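Ceiling Panels: Your Questions Answered
Bradance Interiors, Nendutstead
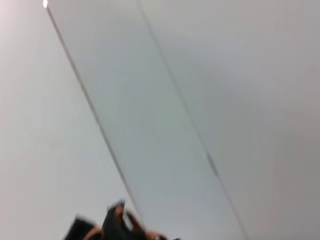

Plain pale ceilings are the job we are asked about most, usually by people who have just taken on a shop, a workroom or a small office. They suit most rooms and don't draw the eye, but they do show every line. A thin dark gray line running the length of a strip, with a fainter one on its far side, is the sort of thing customers ring up about. The answers below cover most of those calls.

Is a dark line between panels a crack?
Usually not. A straight line that keeps to the edge of a panel is normally a joint. A crack tends to wander. If the line has got wider over a few months, ask us to look at it.

Why does one strip look bluer than the rest?
It may be a different batch of paint, or a panel that sits at a slightly different level and catches the light another way. Look at it again in the evening with the lamps on before you decide to repaint.

There is a small grey mark on a joint. Should I worry?
Try a dry cloth first. If the mark stays, it could be a clip or a small gap. Don't fill it until you know which, as clips have to stay reachable.

Can I wash the panels myself?
Painted ones, yes, with a soft sponge and very little water. Leave uncoated panels alone – they stain easily.

How long should a panel be?
We stock lengths of 2,000 mm and 4,000 mm. The longer ones mean fewer joints, though they are awkward on narrow stairs.

My room is 3,112 mm long. Do I pay for the offcut?
Yes, you pay for the full panel. We cut it to size at our Purbridge workshop and you can keep the piece left over. It is handy for repairs.

Do I need to empty the room?
Small items, please. We cover heavy furniture and work round it.

Who do I speak to?
Natalina De Luca handles bookings and prices. Nilton Chambi deals with repairs, including older Carbone ceilings. The office closes at 4 pm, and messages left after that are answered the next working morning.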